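Vainio thermal paste, 24 g tub

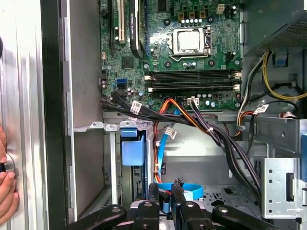
Processor seated in its socket, retention lever along the right side.

Hi, and welcome to the paste page! I get more emails about this stuff than about anything else I sell, so I've put all my answers in one place. This is the big tub, 24 g, made for people who build or fix computers often enough to get annoyed with those tiny syringes.

I've been using Vainio since January, when my old favorite went up in price again and I threw a small tantrum. It's gray, thick and a bit like cold peanut butter straight out of the tub – leave it in a warm room for a while and it spreads much more easily. It doesn't conduct electricity, so a little smear over the side won't ruin your evening (wipe it off anyway, please).

How much to use? A blob the size of a small pea in the middle of the processor, then let the cooler squash it out. Big chips want a bit more. If you like spreading it by hand, there's a plastic spatula in the lid, and it's a decent one! Wipe off all the old paste first. I use a coffee filter and rubbing alcohol, and I go over it twice.

My customer Solène Vasseur asked if it works on graphics cards and game consoles. Yes to both, but it won't replace the squishy thermal pads on the memory chips, so keep those or order new ones. And please don't use it on a cooler you plan to hang on the wall with glue – someone did ask me that.

Keep the lid on tight and the tub out of the sun. Mine lives in a drawer next to the screwdrivers. If you see a little oil on top, give it a stir and carry on.

What's in the box: one tub, one spatula, two alcohol wipes, a folded sheet of instructions in very small print.

Item number: 914
Size: 24 g
Color: gray
Ships from: Clidham

Orders go out within two working days. Unopened tubs can come back to me within 11 days, opened ones can't, sorry! The smaller Trerent syringe is on its own page if you're only doing one computer.

Page updated 20 Nov 2023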